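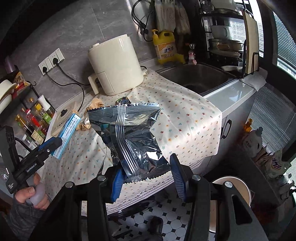 Merci d'être venus un samedi. Je parlerai ce matin de la date de péremption, et surtout de la confiance un peu touchante que nous lui accordons. (Laisser un temps. Quelqu'un va penser à son frigo.) Deux mentions cohabitent dans nos placards : « à consommer jusqu'au », qui parle de santé, et « à consommer de préférence avant », qui parle de croustillant. Un sachet argenté, soudé aux deux bouts, avec sa couture au milieu du dos, relève en général de la seconde famille. Le petit texte imprimé serré sur une boîte en carton, lui, relève de la littérature, et on le lit à peu près autant que la poésie.

Deuxième point : l'enquête Pralik. 1 000 foyers interrogés, 219 capables d'expliquer la différence entre les deux mentions. Ne pas lire le tableau, il est moche. Dire seulement que les autres ont répondu avec beaucoup d'assurance.

Passer ensuite à l'anecdote du yaourt de février. Je l'ai mangé 17 jours après la date, je suis devant vous. Préciser que ce n'est pas un protocole et que je ne le recommande pas avec du poulet. Si la salle rit, enchaîner tout de suite ; sinon, boire un peu d'eau.

Troisième point, le placard. Chez Anero, on a distribué des étiquettes à coller sur les paquets ouverts. Très jolies. Elles ont surtout servi à étiqueter des classeurs. Ce qui a marché : ranger les achats neufs derrière les anciens, comme n'importe quelle épicerie le fait depuis toujours. Ma grand-mère appelait ça ranger.

Attention à la question sur les conserves, elle revient à chaque fois. Réponse : boîte bombée, poubelle, sans débat ni reniflage.

S'il reste cinq minutes, montrer l'affichette Stovberg, puis demander qui a chez soi une épice plus vieille que son téléphone. Lever la main le premier. Terminer sur les fiches à prendre à la sortie, une par foyer, j'en ai imprimé trop peu.

Rechercher sur le site OK

Contact | © Anero, 19 septembre 2020 | Haut de page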